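Notes from the Jendow teaching bench

We've been teaching the arm at Jendow to put fruit in a basket, with one of us steering it by remote control while it records every move. The lemon got most of my attention, and a slow, even squeeze from both sides is what I like to see.

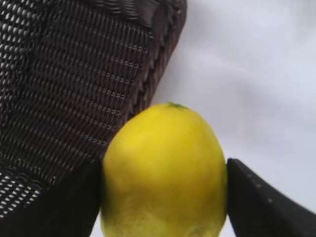 Yaneth Rengifo wrote in that she'd keep the slow runs and the clumsy ones too, so the arm learns how to recover.

I've come around to that — we have 40 runs saved now, wobbles and all. 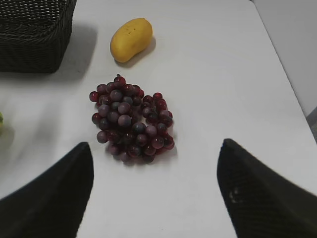 Grapes between the fingers, mango farther back.

Lining up is the part beginners rush, so please take your time and leave a little room on each side 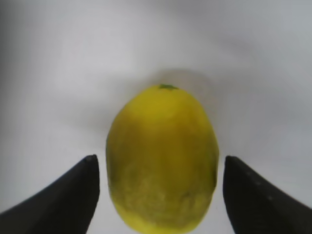

before you close the grip, and come try it with us in June!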